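12 shares 2 comments

3. Workspace and Recording Rules

3.1 Scope

The rules in this section apply to every station in the Lutano project that records teleoperated pick-and-place episodes with a low-cost tabletop arm. They were first written in April, after two sites merged their recordings and found that episodes with the same task label could not be compared. The arm at one site had been free to shift on its table, and the start pose had been left to the operator. The rules do not replace the risk assessment that each site must hold under its own safety policy.

We use "must" for a rule whose violation removes the episode from the released set, and "should" for a rule whose violation is only logged. A site may add rules of its own but may not relax a "must."

3.2 Fixed Elements

The arm must be clamped to the table before power is connected. Hand-tightening is accepted if the base does not move when the operator pushes the shoulder joint sideways with the power off. The check is repeated at the start of each session and after any servo change. Sites that used adhesive pads in place of a clamp reported slow drift of the base, and pads are no longer allowed.

The work surface must be a single matte mat in a dark, plain color. Printed marks on the mat are tolerated if they stay in the same place for the whole session. The mat should not be cleaned between episodes of one session – wiping it tends to shift it, and small specks have had no measurable effect on our policies.

Servo wires must have enough slack for the full range of each joint. Slack wires may cross the view of the arm, but they must not reach the object area in any pose used by the task. Power cables should leave the table on the side of the base, away from the mat.

3.3 Objects and Start State

Each episode uses one target object and one container. The object must lie on the mat with clear space on all sides, and the container must stand where the gripper can reach its rim without a change of base position. Household containers are allowed, including those with printed text, provided the same container is used for the full session. Qistina Teoh's review of the Tambunan recordings found that changing the container partway through a session was the most common cause of rejected episodes.

The gripper must be open and above the mat when recording begins. No contact with the object is permitted before the first logged command. Figure 4 shows a station with the gripper open near a small brown block and a bowl behind it.

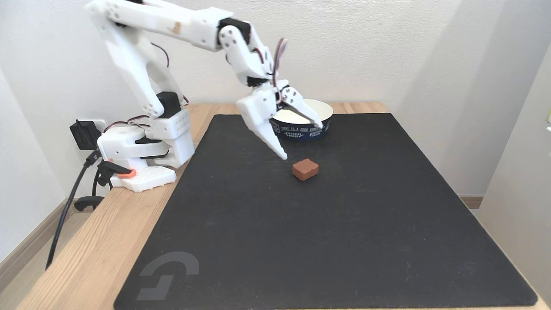
Figure 4. Tabletop station with the arm mounted at the back left, a black mat, a block and a bowl. The clamp is under the table edge at left.

3.4 Operator Conduct

The operator must keep both hands off the mat while the servos are powered. If the object has to be moved by hand, the episode is stopped and the arm is put in its rest pose first. A session lasts up to 34 minutes, after which the servos are left unpowered for 20 minutes. The limit was set from housing temperatures logged at the Femau site and may be too strict for stations with larger servos.

Failed grasps must be kept. An operator may retry within the same episode, and the retry is marked in the log by the second reviewer. Deleting failures at the station was common in the early Cikano recordings, and it made later success rates impossible to interpret.

3.5 Audit

Intan Raju audited 1,330 episodes against the rules above, working from the video and the command log without contact with the operators. Breaches of a "must" rule were coded by subsection. Where the video did not show the clamp, compliance with the mounting rule was coded as unknown and the session sheet was consulted. Disagreements with the station's own log were settled in favor of the video.

2 comments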